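Residence Diary, Astdale House
Office of the Warden
7 Dec 2022

Morning

The Warden's Office opened at the usual hour. Heating in the north wing had been restored overnight following the repair to the circulation pump, and residents on the second floor were informed by notice that the electric heaters issued on Monday should be returned to the store by the end of the week. Several were brought back before breakfast. I signed for each of them and entered the serial numbers in the equipment book.

The post included a letter from Clevance concerning the lease on the reading room. The firm proposes to renew on the present terms until March, after which the rent would be reviewed. I have forwarded the letter to the Board without recommendation. My own view, recorded here for reference, is that the room is worth keeping at the present figure and should be given up if the rent rises by more than 200 dollars a month. Attendance in the evenings has been good since the lamps were replaced, but the mornings remain very quiet.

Mr. Benjamín Garrido called at eleven to discuss the winter supper. Replies stand at 79, with the Domínguez family still to confirm. He asked that the soup be served at the tables this year and that bread be set out before guests are seated. I agreed to both requests. The question of a second sitting was left open until the kitchen has given its opinion.

Bread will be served in oval woven baskets, shallow enough to pass easily from hand to hand. Mr. Garrido wished them lined with plain white napkins, and I have added napkins to the linen order.

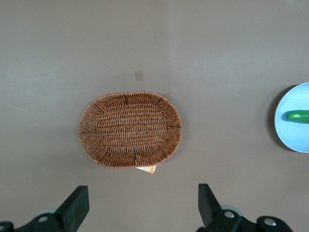 Afternoon

The quarterly review of accounts was held in the small office and lasted longer than planned. One invoice from Flirnico, in the amount of 656 dollars, had been entered twice under separate headings. The duplicate has been struck out and the correction initialed. The balance for the quarter is now in order, although the postage account remains higher than I would wish.

A resident of the south wing submitted a written complaint about noise from the laundry after ten at night. I have asked that the dryers be stopped at half past nine – the posted rule already requires it – and have replied to the resident to that effect.

Evening

Rain from five o'clock. The gutter above the side entrance overflowed again and the mat was taken in. Chairs for the supper are 22 short, and the parish hall will be asked on Friday whether it can lend them. Locked the office at seven. Keys to the reading room left with the night desk.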